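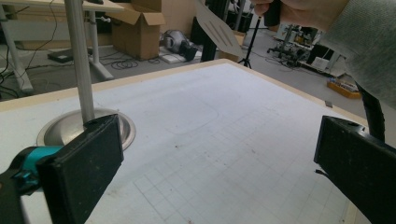 Getting the Tools Off the Counter

Gopinath Marar has overseen the shared work tables at the Codlow building for 6 years. His present concern is the upright stand, a pole on a base from which cooking tools may be hung.

"A spatula takes up a great deal of table when it is lying down," he said. "Hang it, and you have your table back."

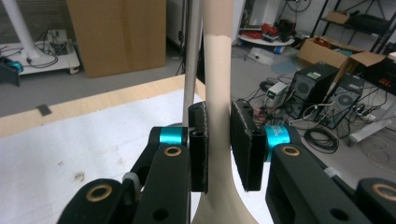
A pole in the work area, with the table behind it.

Mr. Marar prefers a plain white surface with a printed grid. "You notice crumbs and smudges at once," he said. "We wipe ours at 10 every morning."

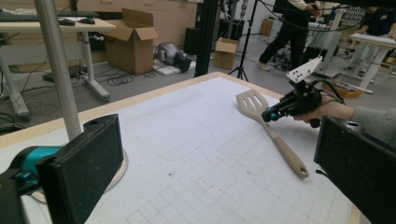
Household Storage Group, Dillport Office

Asked about slotted spatulas, he was brief. "Choose a long handle. The slots need a proper brush."

The group will take up drawers and bowls in October.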